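Tables of Clorach: The Gallery
25 June 2023

I love a good tabletop. There, I said it! Since 1992 I've been sanding, waxing, rescuing and (now and then) ruining tables in the workshop at Clorach, and this page is where I get to show off the wood itself. Chairs and legs get plenty of attention elsewhere on the site. This gallery is all about the flat part, the part you put your elbows on.

I've photographed 91 tops so far, and I'm adding more as I dig them out of the shed. Click on any of them for the notes on finish and care. If a picture makes you want to run your hand across it, then we're going to get along fine.

Grain is the thing that gets me every single time. You can buy two tables on the same day from the same maker and they'll never match, and I think that's wonderful. Some grain marches along in straight lines like a plowed field. My favorites wander. They start out going one way, have a little think, and curve off toward the other side like a slow river seen from a hilltop. 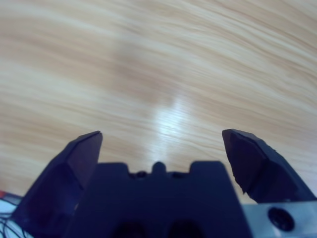

Pale tops are the ones visitors walk past first and come back to last. They don't shout the way a dark walnut does, so you have to give them a minute. Cream next to honey, honey next to light brown, wide lazy bands in one spot and tight little lines in another... I could look at that all through my coffee, and I often do!

Shine is a matter of taste, and I get more mail about it than anything else. A glossy top throws the light right back at you, and if you catch it at the right angle you can still make out the fine lines inside the bright patch. Matte folks, I hear you, and the Ciltberg page is all yours: oiled tops from end to end, not a reflection among them.

A few quick notes for anyone trying this at home. Turn off the flash and use the window. Move your feet before you move the table. Wipe the top down with a dry cotton cloth, going with the grain, and then do it again, because there is always one more crumb.

The Bayram set goes up in July. Those are big farmhouse tops, the longest of them 495 centimeters, and I had to stand on a stepladder to get the whole thing in. After that comes Grenance, which is mostly small side tables with some really wild knots.

Prints of anything in the gallery can be ordered through the contact page. Please give the catalog number when you write (the newest one is 1158), and tell me which way up you'd like the grain to run.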